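We use cookies to remember your reading preferences and to count visits. Accept all | Manage choices

Sign up for the weekend letter and get our home pages before they reach the newsstand.

The White Table, and the Marks We Leave on It

By the Home Desk
7th March
Last updated: 9:40 a.m.

My grandmother would never have had a white table. She had a brown one, and before that a darker brown one, and she believed (I can hear her now) that a table ought to be the color of gravy, so that gravy could fall on it in peace. I thought of her the whole time I was shopping for mine, which took most of a winter and tried the patience of everyone I eat with.

The one I finally brought home came from Sitompul, the secondhand furniture barn on the harbor road in Cukport, where you pay at a hatch and then carry the thing out yourself through a yard full of other people's wardrobes. It was 116 dollars, with a matte top and one slightly short leg. The short leg has had a folded coaster under it ever since and I've grown fond of the coaster.

I had wanted white for years without quite knowing why. Part of it was the room, which faces north and has one modest window, and which by four in the afternoon in January looks like the inside of a boot. Dark wood drank up what light there was. I'd tried lamps, and I'd tried a mirror, and the mirror mostly gave me a second dark table to look at.

The morning after the new one went in, I came down to make coffee and stopped in the doorway in my socks. The light was coming up off the table and onto the wall! It wasn't a great deal of light, but it had a softness to it, a pale gray that drifted across the top and changed as the clouds went over, and I stood there long enough for the kettle to click off behind me and had to boil it again.

Then, of course, I started seeing all the whites. Anyone who has painted a room will know the feeling. You think you have a white wall and a white door, and you put a white table between them, and suddenly you own three colors. My wall had gone a little creamy with age. My door leaned toward blue. I went to Drelix, the paint shop by the bus station, and asked for a white that would settle the argument, and was handed a fan of 11 of them, with names like weather reports. I bought sample pots of far too many and painted squares behind the bookcase, where they remain.

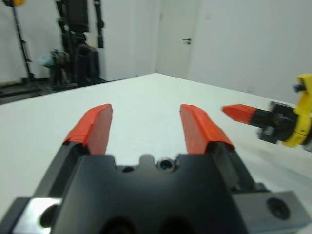

White on white on white: a matte tabletop, the wall behind it, and a door with a dark metal lever handle.

What saved my own room in the end was the door handle. I'd been so busy with the paint that I hadn't given it a thought, and then one evening I looked up from my soup and saw that the old brass-colored knob was the only thing in there with anything to say, and it was saying something rude. I swapped it for a dark lever from a small hardware maker called Dreser. It's a plain thing, nicely weighted, and you can open it with an elbow when you're carrying plates. A pale room seems to want one or two dark things like that, just so your eye has somewhere to land on its way around.

Now, the marks. Everyone asks about the marks. A matte top shows them differently from a glossy one: you don't get the shine and the greasy handprints at breakfast, but a pencil line or the scuff from the bottom of a bowl will sit there looking up at you. In the first month I was dreadful about it. I followed my guests around with a damp cloth like a waiter hoping to close up, and I once lifted a friend's wineglass while the friend was still holding it.

I've calmed down. Most things come off with warm water, a drop of dish soap and a soft cloth, wiped in long strokes and dried straight after. For pencil I use an ordinary white eraser, gently. Tea wants to be caught early. Turmeric I no longer discuss. I did try one of those gritty sponges on a faint ring near the window end, and it took away the ring and left a small shiny patch in its place, so I'd go easy with those, or try one on the underside first.

And some marks I've simply let stay. There's a gray nick from the evening we fixed the radio, and a freckle of blue ink from a birthday card. On the brown table these would have vanished among over 100 others, and I'd have forgotten the evenings along with them.

I still have the brown one, by the way. It's in the garage under the paint pots, and a man at Sitompul offered me 200 dollars for it, and I said I'd think about it, and I'm thinking about it.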